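Floler H2 Hand-Held Gripper
Two-finger gripper tool with wrist camera, for recording and for side-by-side finger tests

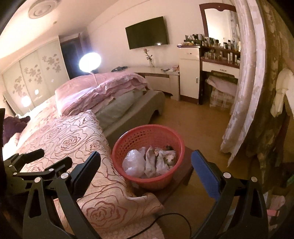
Overview

The Floler H2 is a manually operated parallel-linkage gripper with a wide-angle camera fixed behind the fingers. The operator carries it by the handle and closes the fingers with a trigger. The camera records the fingers and the work area together, so that grip position can be checked against the finger command afterward. Units can be used singly or in pairs.

The tool is sold mainly to groups that compare finger shapes and pad materials before ordering an arm-mounted version. Finger geometry is the same on the hand-held and arm-mounted models. Pads move from one to the other without an adapter.

Finger and pad options

Fingers are black, with an open outer arm and pinned joints. Pads are ordered separately and are held by a single screw from the back.

Textured pad, blue. Softer compound. Suited to thin plastic bags, wrapped goods and smooth rims. Picks up lint from bedding and carpet and should be wiped between runs.

Ridged pad, dark. Harder compound. Suited to basket edges, handles and slotted walls, where the ridges can catch an opening. Marks soft packaging at full force.

The two pad types may be mounted on the same gripper. Mixed mounting shifts the closing point toward the softer pad, and the zero position must be set again after the change.

Specifications

Fingers: 2
Maximum payload: 2 kg
Recording time per charge: nearly 300 minutes
Settling time after pad change: 15 minutes
Controller: Pevisance P21, supplied separately
Connection: cable to controller, strain relief at handle
Camera: fixed focus, circular image

The lens covers a full circle, and the corners of the recorded file are black. Straight edges bend toward the rim of the image. Calibration values are stored in the controller and are written to each file header.

Notes on comparing pads

Heike Ehlers of our applications desk recommends starting with light, crumpled objects in an open container. A plastic bag in a basket changes shape at each contact and shows differences between pads sooner than a rigid block does. Return the bag to a similar position before each attempt, and log attempts where only one finger made contact.

Bright lamps in view can saturate part of the recording. Exposure may be locked from the controller menu. Keep the cable clear of the finger linkages when working close to the floor.

Paired use

Two units require two controllers or one P21 with the second port enabled. Clocks are matched at start-up. If one unit is unplugged during recording, both files are closed and a new pair is opened on reconnection.

Compatibility

Arm mounts are available for the Görtz 300 series. The Brandness flange needs spacer part 21, which is not included. Firmware released before February does not recognize the ridged pad and applies the force curve of the textured one.

Ordering

Supplied with handle, fingers, camera and cable. Pads, controller and arm mount are listed as separate items. For pad samples, write to Jana Kohlhase in sales and state the finger version stamped on the base plate.

Data sheet revised May 19, 2020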